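Unit 4: Adjustable Seating and Work Surface Height
Workplace Ergonomics, course handout
Prepared by Hatice Demirtaş

4.1 Scope

This unit covers the fitting of a seated workstation to one user or to a group of users. It assumes the material on body dimensions from Unit 2, in particular the definitions of popliteal height, elbow rest height and buttock-popliteal length. Lighting and noise are covered later. Standing work is mentioned only where it affects the choice of desk.

4.2 Terms

Popliteal height: vertical distance from the floor to the underside of the thigh just behind the knee, knee bent at a right angle.

Elbow rest height: vertical distance from the seat surface to the underside of the elbow, upper arm hanging and forearm horizontal.

Buttock-popliteal length: horizontal distance from the rearmost point of the buttock to the back of the knee.

Thigh clearance: vertical distance from the seat surface to the highest point of the thigh.

All four are measured on an erect sitter. Most people sit lower than this when they work. The difference is called slump and is subtracted from heights measured above the seat. It is not subtracted from popliteal height.

4.3 Order of adjustment

The chair is set first, then the work surface, then the display. Reversing the order is the most common error in student reports. A desk set before the chair forces the seat to follow the desk, and the feet of a short user end up unsupported.

If the desk is fixed, the order changes. Seat height is set so that the elbow is level with the work surface, and a footrest takes up the gap between the feet and the floor. A user too tall for a fixed desk cannot be helped with a footrest. The desk has to be raised on blocks or replaced.

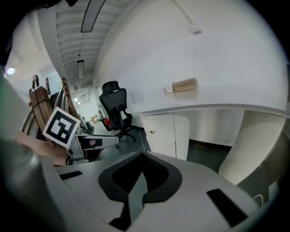

Figure 4.1. Gray and black hand-held grippers.

4.4 Seat height

Set the seat so that the front edge is at or slightly below popliteal height, with shoes on. A seat that is too high puts pressure on the underside of the thigh. A seat that is too low rotates the pelvis backward and flattens the lumbar curve. The second fault is harder to notice and is usually reported as back fatigue late in the work period.

For a shared chair, the range of adjustment has to cover the shortest and the tallest user in the group. Designing for the median user leaves 50 percent of the group with popliteal heights below the design value. See the worked problem in 4.8.

4.5 Seat depth

Depth is checked with the user fully back in the seat. There should be a gap between the front edge and the back of the knee. If there is no gap, the user slides forward and loses contact with the backrest, and any lumbar adjustment made afterward has no effect. Chairs with a sliding seat pan solve this. On chairs with a fixed pan, a back cushion shortens the effective depth, but it also moves the user forward relative to the armrests.

4.6 Backrest, headrest and armrests

The lumbar support should meet the back at belt level or a little above. Recline tension is set so that the user can lean back without pushing hard with the feet and is not thrown forward on release.

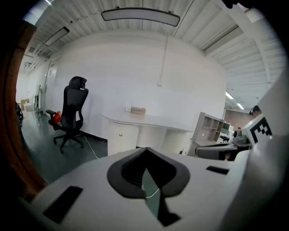 Sections 4.6 to 4.9 by Pongsak Saithong

A headrest carries load only in a reclined posture. In upright typing it should not touch the head at all. If it does, it pushes the head forward and increases the load on the neck extensors. Lower it or remove it.

Armrests are set to elbow rest height less slump. When they are too high, the shoulders lift. When they are too low, the user leans to one side to reach them. Armrests that strike the desk edge keep the user away from the work, and in that case lowering or removing them is preferred over moving the keyboard toward the user.

Five-star bases are standard on wheeled office chairs. The relevant property is the distance from the center of the base to the line joining two adjacent casters, which sets the tipping limit. For equal arm length this distance is greater with five arms than with four. Students should derive this result. The ratio is cos 36° to cos 45°.

Caster type depends on floor covering. Hard casters suit carpet. Soft casters suit hard floors, where a hard caster rolls too freely when the user stands up.

4.7 Work surface height

For typing, the home row should be at elbow height or slightly below. Note that this refers to the keyboard and not to the desk. Keyboard thickness has to be subtracted.

For fine hand work with visual inspection, the surface is raised and forearm support is added. For work that calls for downward force, the surface is lowered. Thigh clearance sets the lower limit in every seated case, and drawers or crossbars under the desk reduce it.

4.8 Worked problem

A group of 9 users shares one workstation. The lowest popliteal height in the group, shoes included, is 39 cm and the highest is 50 cm. The available chair adjusts from 42 to 53 cm.

Required range: 39 to 50 cm.
Available range: 42 to 53 cm.
Shortfall at the low end: 42 - 39 = 3 cm.
Surplus at the high end: 53 - 50 = 3 cm.

The travel of the gas lift is sufficient (11 cm in both cases) but its position is wrong. Two solutions are acceptable: a shorter lift cylinder with the same travel, or a footrest at least 3 cm high for the shortest user. If the footrest is chosen, recheck desk height and thigh clearance for that user with the seat at 42 cm.

4.9 Exercises

1. Repeat the worked problem for a chair with a range of 40 to 48 cm. State which users are not accommodated and at which end.

2. Derive the tipping distance for a base with n equal arms of length r. Plot it for n from 3 to 8.

3. Measure your own popliteal height three times, with and without shoes. Report the spread.

Written answers are due before the March lab session. Submit to Yi-chun Wan.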